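Menschen mit Alltagserfahrung gesucht: Können Maschinen schon aufräumen?

Kustine sucht Teilnehmerinnen und Teilnehmer für eine Studie über Haushalts- und Ladenarbeiten
Eingestellt am 22. Juli 2020

Liebe Leserin, lieber Leser,

vermutlich haben Sie heute schon einen Tisch abgewischt, eine Tasse weggestellt oder einen Stift dorthin zurückgelegt, wo er hingehört, und vermutlich haben Sie dabei an etwas ganz anderes gedacht. Genau um solche Handgriffe geht es uns. Wir sind eine kleine Forschungswerkstatt namens Kustine und beschäftigen uns mit der Frage, ob Maschinen die Arbeiten im Haushalt und im Laden inzwischen übernehmen können, wie gut sie das machen und ob das Ergebnis Menschen zufriedenstellt, die diese Arbeiten seit Jahren selbst erledigen. Für die letzte dieser Fragen brauchen wir Sie!

Unsere ehrliche Antwort auf die erste Frage lautet zurzeit: manches ja, vieles noch nicht, und bei einigem sind wir uns im Team uneinig. Ein Greifarm kann einen Karton von einem Regal zum anderen tragen, und das sieht ordentlich aus. Sobald aber Stoff ins Spiel kommt, ein Reißverschluss, ein Geschirrtuch, eine halb offene Tüte, wird es mühsam. Stoff gibt nach und legt sich in Falten, und nach dem ersten Anfassen liegt er anders da als zuvor. Sie und ich gleichen das mit den Fingerspitzen aus, ohne es zu merken. Eine Maschine muss es erst lernen, und wir müssen lernen, was wir ihr dabei eigentlich beibringen wollen.

Worum es in der Studie geht

Die Studie läuft unter dem Namen Niteo und hat zwei Teile, die Sie einzeln oder beide mitmachen können.

Im ersten Teil führen Sie alltägliche Arbeiten selbst aus, in unserem Übungsraum und in Ihrem eigenen Tempo. Sie räumen eine Schublade ein, legen Handtücher zusammen, sortieren Ware in ein Regal, packen eine Tasche aus und wieder ein. Dabei erzählen Sie uns, worauf Sie achten. Das klingt zunächst merkwürdig, weil man über solche Dinge selten laut spricht, aber nach den ersten Minuten geht es den meisten recht leicht von der Zunge - und was dabei herauskommt, ist für uns Gold wert. Eine Teilnehmerin aus einem Schreibwarenladen hat uns in der Vorrunde sehr ausführlich dargelegt, warum Stifte mit Kappe anders ins Fach gehören als Stifte mit Drücker. Wir hatten darüber noch nie nachgedacht.

Im zweiten Teil schauen Sie der Maschine zu, wie sie dieselben Aufgaben angeht, und beurteilen das Ergebnis. Würden Sie das so stehen lassen? Würden Sie nachbessern? Hätten Sie an einer bestimmten Stelle eingegriffen? Sie dürfen dabei so streng sein, wie Sie es zu Hause auch wären. Wir haben an den Bewertungsbögen lange gefeilt, und trotzdem ist uns das freie Feld am Ende der Seite das liebste.

Viele der Aufgaben sind mit Absicht klein. Einen Stift vom Tisch nehmen und in ein Mäppchen stecken, in dem schon andere liegen, das macht ein Kind nebenbei nach den Hausaufgaben. Für einen Greifer gehören dazu das Finden, das Anheben, das Drehen in die richtige Richtung und am Schluss das Hineinschieben, ohne dass sich die Spitze im Futter verhakt.

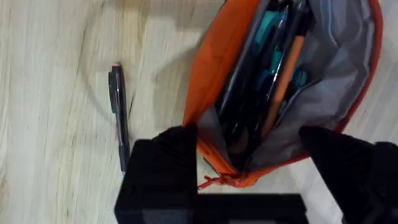 Wir haben deshalb aufgehört, Aufgaben nach leicht und schwer zu ordnen, bevor sie jemand ausprobiert hat. In der Liste, mit der wir in dieses Projekt gegangen sind, standen 124 Tätigkeiten, vom Brotkorb bis zum Preisschild, und unsere Einschätzungen dazu waren an etlichen Stellen schlicht falsch. Seither fragen wir lieber Leute, die die Arbeit kennen. Eine Verkäuferin sieht in einem unordentlichen Regal etwas anderes als ein Ingenieur, und wer vier Kinder großgezogen hat, der hat über das Packen von Schulranzen vermutlich mehr zu sagen als wir alle zusammen.

Wen wir suchen

Sie müssen nichts von Technik verstehen. Wenn Sie etwas davon verstehen, ist das auch in Ordnung, nur sollten Sie nicht beruflich mit der Entwicklung von Robotern zu tun haben. Besonders freuen wir uns über Menschen, die einen Haushalt führen oder lange geführt haben, über Beschäftigte aus dem Einzelhandel, aus Hauswirtschaft, Reinigung, Lager und Küche, und über alle, die einen Angehörigen im Alltag unterstützen. Auch wer das Aufräumen von Herzen verabscheut, ist willkommen (in der Vorrunde waren das ein paar unserer genauesten Beobachter).

Sie sollten mindestens 18 Jahre alt sein und sich auf Deutsch gut verständigen können. Ob Sie Rechts- oder Linkshänder sind, spielt keine Rolle; Linkshänder haben wir bisher allerdings zu wenige. Wenn Sie mit einer Einschränkung der Hände oder der Arme leben, melden Sie sich bitte trotzdem oder gerade dann. Ein Teil der Aufgaben lässt sich im Sitzen erledigen, und beim Beurteilen müssen Sie ohnehin nichts heben. Sagen Sie uns einfach vorher, was Sie brauchen, dann stellen wir den Raum entsprechend um.

Wie ein Termin abläuft

Ein Termin dauert 2 Stunden, einschließlich einer Pause mit Kaffee, Tee und, wenn wir rechtzeitig beim Bäcker waren, auch etwas dazu. Zu Beginn zeigen wir Ihnen den Raum, erklären die Geräte und gehen gemeinsam die Einwilligung durch. Nehmen Sie sich dafür bitte Zeit und fragen Sie alles, was Ihnen einfällt. Danach beginnt der erste Teil, nach der Pause der zweite. Wer nur an einem Teil teilnehmen möchte, ist nach einer Stunde fertig.

Sie arbeiten zu keinem Zeitpunkt im Bewegungsbereich des Arms. Beim Zuschauen sitzen Sie an einem eigenen Tisch, und es ist immer jemand aus dem Team dabei, der die Maschine anhalten kann. Sie können jederzeit unterbrechen oder ganz aufhören, auch ohne Begründung, und bekommen die Aufwandsentschädigung trotzdem.

Wegen der derzeitigen Lage laden wir immer nur eine Person pro Termin ein. Wir lüften zwischen den Terminen gründlich, reinigen alle Gegenstände, die angefasst wurden, und bitten Sie, eine Mund-Nasen-Bedeckung mitzubringen. Falls Sie sich am Tag des Termins nicht wohlfühlen, genügt ein kurzer Anruf, und wir suchen in Ruhe einen neuen.

Was Sie dafür bekommen

Für einen vollständigen Termin zahlen wir 40 Euro, für einen einzelnen Teil die Hälfte, jeweils bar und am selben Tag gegen Unterschrift. Fahrkarten für Bus und Bahn erstatten wir zusätzlich, heben Sie die Belege bitte auf. Auf Wunsch schicken wir Ihnen nach Abschluss der Studie einen verständlich geschriebenen Bericht, in dem auch steht, was nicht geklappt hat. Reich wird man davon sicher nicht, aber es ist ein Vormittag oder Nachmittag, an dem Ihnen jemand wirklich aufmerksam zuhört, wenn Sie erklären, wie man ein Spannbettlaken faltet.

Was mit Ihren Angaben geschieht

Während des ersten Teils nehmen wir Ton auf und filmen Ihre Hände, nicht Ihr Gesicht. Name und Anschrift bewahren wir getrennt von den Aufnahmen auf und löschen sie, sobald die Abrechnung erledigt ist. Ausgewertet werden die Bögen gemeinsam mit unserem Partnerbüro Desjardins, das nur die Teilnehmernummern erhält. Aus der Vorrunde liegen uns bereits 966 ausgefüllte Bögen vor, mit denen wir Ihre Einschätzungen vergleichen.

Häufig werden wir gefragt, ob wir damit Arbeitsplätze wegrationalisieren wollen. Die Frage ist berechtigt, und wir weichen ihr ungern aus. Wir verkaufen keine Maschinen. Wir möchten wissen, was sie können und was nicht, und wir finden, dass die Menschen, deren Arbeit gemeint ist, dabei mitreden sollten. Schreiben Sie uns gern auch, wenn Sie von der ganzen Sache wenig halten - solche Teilnehmer sehen oft Dinge, über die wir hinwegschauen, und am Kaffeetisch wird es dann auch lebhafter.

So melden Sie sich an

Die Termine finden im Übungsraum im Haus Vavavville statt, Eingang über den Hof, ebenerdig und ohne Stufen. Schreiben Sie uns über das Kontaktformular auf dieser Seite ein paar Zeilen: welche Arbeiten Sie gut kennen, ob Sie an einem oder an beiden Teilen mitmachen möchten und zu welchen Tageszeiten Sie können. Ein Lebenslauf ist nicht nötig. Wer lieber spricht als schreibt, hinterlässt im Formular nur eine Telefonnummer, dann rufen wir zurück.

Sie erhalten in jedem Fall eine Antwort, auch wenn die Plätze schon vergeben sein sollten. Und falls Sie jemanden kennen, der beim Einräumen der Spülmaschine grundsätzlich alles noch einmal umstellt, geben Sie diesen Aufruf bitte weiter.

Mit herzlichen Grüßen
Ihr Team von Kustine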